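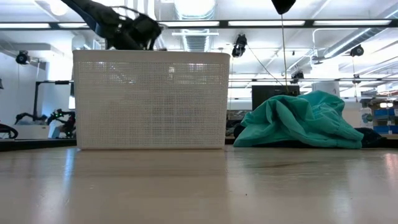
Section 3. Setting Up a Stamp Point

3.1 Scope

The instructions in this section apply to hosts who have been accepted as stamp points on the Rista Way and who have received a Viritz stamp station. Churches, lodgings, cafes, libraries and town offices follow the same procedure. Hosts who keep a hand stamp at a staffed counter and do not use a station should read Section 4 instead.

Walkers carry a folded credential, which they present or stamp at each point along the 352 miles of the route. A completed credential is accepted at the route office in Skerkgate as evidence that the journey has been made. Stamps must therefore be legible, and the point must be open during the hours published for it.

3.2 Before You Begin

Confirm that you have the following:

Stamp station, with mounting plate attached
Rubber stamp bearing your point number
Ink cartridge, sealed
Security cord, fitted to the stamp handle
Four screws and four wall anchors
Register book and pencil
Window sign
Acceptance letter showing your point number

You will also need a level, a drill, a masonry bit if the wall is brick or stone, and a cross-head screwdriver. These are not supplied.

Compare the number on the stamp with the number on your acceptance letter. If they differ, do not install the station. Contact the route office and keep the stamp in its wrapping until a replacement has been sent. A stamp with the wrong number cannot be corrected by hand, and credentials that carry it may be questioned.

Note: Stations shipped by Mohammed Supply before September have a slotted mounting plate. Later stations have a plate with round holes. Both are installed in the same manner, except where step 5 below says otherwise.

3.3 Choosing a Location

The station should be placed where a walker can find it without asking. A covered porch, an entrance hall or the wall beside a main door is suitable in most buildings. The walker must be able to stand clear of the door while using it, and there should be room to set down a pack.

The writing shelf must be reachable from a wheelchair. Set the top of the shelf 37 inches above the finished floor, unless your local building office requires a lower height. Where the ground slopes, measure from the point at which the walker will stand.

Do not place the station:

On a fire door or across an exit route
Above a radiator or other heat source
Under a gutter, or where rain is driven in by the wind
On a listed or protected wall without written permission from the owner

Caution: Check for electrical cable and water pipe before drilling. If you are unsure what lies behind the wall, have the station installed by a qualified person.

3.4 Installing the Station

1. Remove the station from its carton and lay it face down on a folded cloth.

2. Slide the mounting plate upward until it releases from the back of the housing. Some force may be needed the first time.

3. Hold the plate against the wall at the height given in 3.3. Place the level along the upper edge and mark the four holes with a pencil.

4. Drill the holes and insert the anchors until they are flush with the wall. On a timber wall, omit the anchors and drill pilot holes only.

5. Fasten the plate with the screws. On a slotted plate, leave the screws slightly loose, check the level again, and then tighten them. On a plate with round holes, tighten the screws in diagonal pairs.

6. Lower the housing onto the plate until it clicks. Pull gently toward you to confirm that it is seated.

7. Open the lid and pass the free end of the security cord through the eyelet on the right-hand side. Tie it with the knot shown on the card inside the lid. The cord should allow the stamp to reach every part of the shelf but should not reach the floor.

8. Close the lid and open it again several times. It should stay up on its own.

Caution: Do not hang bags, umbrellas or notices from the housing. The shelf is intended to support a credential and a writing hand only.

3.5 Fitting the Ink Cartridge

Wear gloves or keep a damp cloth within reach. The ink is made to last on paper and will mark clothing.

1. Press the two tabs at the sides of the stamp and hold them in.

2. Draw the empty tray out from the front.

3. Peel the foil from the cartridge and set it in the tray with the printed arrow facing the handle.

4. Return the tray to the stamp until both tabs spring out.

5. Make nine impressions on scrap paper. The first few will be pale or uneven. The last should show the complete border, the point number and the name of the place.

6. If the border is incomplete on one side, remove the tray, turn the cartridge end for end and repeat step 5.

Only the blue ink supplied by the route office may be used. Other inks can swell the rubber, and some of them show through the credential and spoil the square on the reverse.

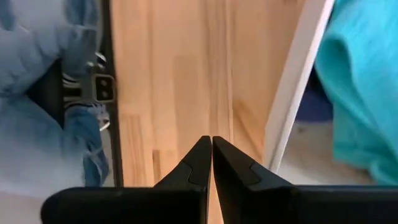

3.6 Setting Out the Register

The register is separate from the credential. It allows the route office to understand how many walkers pass each point and in which direction they are traveling. Signing it is voluntary, and a walker who declines to sign is still entitled to a stamp.

1. Write the name of your stamp point and its number inside the front cover.

2. Rule a line under any entries carried over from an earlier book and write the starting month below the line.

3. Place the book on the shelf, open at the current page, with the pencil in the groove.

4. At the end of each month, total the entries and send the figures to the route office on the return card. Do not send the pages themselves.

The columns ask for a first name or initials, the place where the walker began that day, and the place where the walker intends to stop. Do not add columns for telephone numbers, email addresses or identity documents. If a walker enters such details without being asked, cover them with a correction label.

Note: Registers are not a safety record. Hosts are not expected to check whether a walker has reached the next stop. Concerns about a missing person should be reported to the police without delay.

3.7 Displaying the Sign and Hours

1. Write your opening hours on the window sign in permanent marker, using the same hours you gave on your application.

2. Fix the sign on the inside of the glass, facing the route. If no window faces the route, use the outdoor sleeve, available on request.

3. Stand on the route and confirm that the sign can be read from both directions of travel.

Temporary closures should be reported to the route office as soon as they are known. During a closure, cover the sign or turn it around. Place a notice giving the nearest alternative stamp point and the distance to it. Directional arrows on posts, curbs and walls are the responsibility of the marking teams and must not be moved, painted over or added to by hosts.

3.8 Final Check

Before you report the point as open, confirm each of the following:

The housing does not move when the lid is raised.
The stamp number matches the acceptance letter.
A test impression fits within one square of a credential.
The cord is tied and shows no fraying.
The register is open at a clean page.
The sign shows the correct hours.

Complete the opening form and return it with one test impression. Your point will be added to the printed list at the next revision and to the online list when the form has been processed. You may begin stamping credentials as soon as the final check is complete.

3.9 Problems During Set-Up

The housing will not click onto the plate. A screw head is standing proud. Remove the housing, tighten all four screws and try again.

The lid falls shut. The hinge pin has shifted in transit. Push it back toward the center with a blunt tool. If the lid still falls, request a replacement hinge and prop nothing under the lid in the meantime.

The impression is double. The stamp is being rocked as it is pressed. Place the shelf mat under the credential and press straight down once.

The impression smears. Too much ink has been drawn into the rubber. Blot the stamp on scrap paper until the edges are clean, and leave the lid open for an hour before use.

The tray is stuck. Do not lever it with a blade. Press both tabs fully and tap the stamp lightly on a folded cloth. If the tray remains in place, return the stamp to the route office in the carton in which it was supplied, and enclose a note of your point number.

Section 3 last revised Dec 8, 2021. Care and cleaning of the station are covered in Section 5.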